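Drorwood Hilla open metal bin, grey, bought as a pair

My rating: 3 out of 5

I bought two of these bins in January from the Ait Brahim shop in Lirkville. I paid 462 for the pair, delivery included, and I write this review after using them long enough to have an opinion. English is not my first language, so please excuse me if some sentence is a bit stiff.

What I wanted was simple. We have many small things which do not belong together: toys, single socks, plastic pieces, cups. Before, they lived in cardboard boxes, and the boxes became soft at the corners and had to be replaced very often. I wished for something open, low enough to reach in, and made of metal.

The shape is good. The walls are sloped, so small objects slide down to the floor and do not stay hanging in a corner. One can see everything at once, which for me is the main advantage against a deep basket. The bin is also easy to empty, you only tip it over.

The finish is the weak point. The walls are thin sheet metal and they make a lot of noise when something hard is dropped inside. My family complained of this on the first Friday. Also the floor gets scuffed quickly, and on the back wall of one bin there is now a big brownish patch, with an edge that is flaking. I have cleaned it with warm water and a soft cloth, but I do not want to rub more strongly. I wrote to the shop and they offered me 181 back if I return one bin. I am still thinking about it.

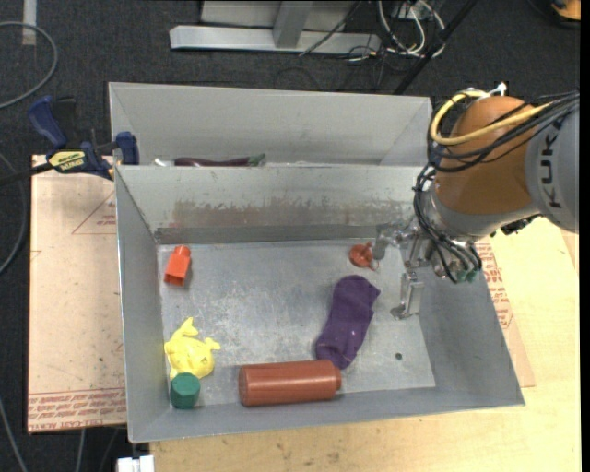 What fits inside

A mixed load is no problem. The orange-red block, the yellow toy animal, the dark green cup-like piece, the big reddish-brown cylinder, the small red-orange toy with the loop and one purple sock lie on the floor of the bin and there is still free space between them. Soft things are less practical than hard ones, I find. A sock collects lint and then the lint stays in the bin, so I wipe the floor every time I empty it.

Two bins together

They stand one behind the other without trouble. From the front, the raised back wall of the first one hides the lower part of the second, so I keep in the second bin only the things I need rarely. If you have the room, put them side by side.

Would I buy again?

One bin, yes, for a garage or a workshop where the look is not important. For a living room I would wait until Drorwood improves the surface. For a price over 400 for two pieces I expected a coating that stays where it is. The seller was polite and answered quickly, and for this I have no complaint.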